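**Party nomination vs. signature petition – which one for a county seat?**

Hi all. Trying to figure out the rules for getting on the ballot for county council, Gandholm district. The incumbent (Pillay) says she's not running again so the seat is open for once. My neighbor wants to run and somehow I'm the one doing the paperwork.

What I've got so far: if you go through a party you have to win the party's local vote in June. If you go independent you need 100 signatures from registered voters in the district. Clerk's page says both of these and then links to a form from like three elections ago.

Questions –

- can she start with the party vote, lose it, and still file as an independent?
- do signatures count if the person already signed for somebody else?
- is there a fee either way? One page says no, the other page says "see schedule" and there is no schedule

I called the office twice, got voicemail. Thanks in advance, sorry if this has been asked alot. 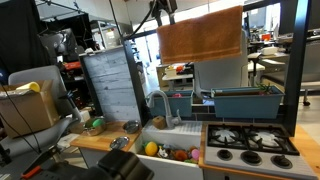

*Towel on the bar, sink and faucet underneath.*

Edit: she's currently registered with the party, if that matters. Has been forever.

---

**Answer 1** – Alper Başaran

Short version: no on the first one, at least in our county. There's a sore loser rule. If your name was on the party ballot and you lost, you can't come back as an independent for the same seat that same year. The rule goes back to 1962 when a guy in Flodness lost the party vote, ran anyway and split everything down the middle. They changed the county charter that fall and it's stayed put.

You can withdraw before the party ballot is printed and still go independent. There's a deadline for that, it's in the candidate packet, NOT on the website. Go to the counter and ask for the paper packet. Office closes at 4:30 but they stop handing stuff out before that.

Signatures: a voter can sign for only one candidate per seat. If they signed two, the earlier date is the one that counts. So put dates on every line, real ones, in the voter's own handwriting. I've seen whole sheets tossed over this. 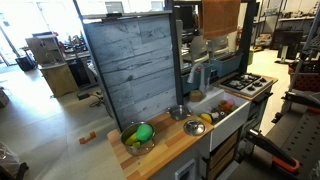
Also get more than the minimum. Last time I helped on one of these we turned in 130 and 81 were good. Which was not enough, obviously. Most of the bad ones were people living just over the district line on the Disell side, they had no idea. Take the district map with you and check the address before they sign, not after. Second biggest problem was printed names with no signature.

On the registration thing in your edit – yes it matters. To file as an independent she has to drop the party registration first. Check the packet for how far ahead, I don't remember and don't want to guess.

---

**Answer 2**

just go party. independents never win that seat

---

**Answer 3**

Adding on the fee, cause nobody answered that part. There's a filing fee for the party route, paid to the party, so the county doesn't list it. Ask the local chair for the amount. Independent route has no fee but you do have to open a campaign account before you spend anything, even on flyers. If she already bought yard signs keep the reciepts and ask the clerk how to report it.

Other thing – whoever carries the petition around has to sign the bottom of each sheet as witness. The candidate can do it herself here, some counties dont allow that.

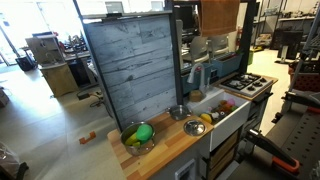
Ertuğrul Kılıçarslan replied that the witness also has to be a registered voter in the county, and that a sheet witnessed by somebody's cousin from out of state gets thrown out whole, good names and all. He'd also turn the petition in a few days early, so there's time to go back out if the count comes up short.

Right, forgot that. And make copies of every sheet before you hand them in.

---

**Comment from original poster**

Ok super helpful. Got the packet this morning. The withdraw deadline is on page two in tiny print. She's leaning independent, so we're dropping the registration first and then starting on signatures. Does anyone know if you can collect outside the library or is that county property?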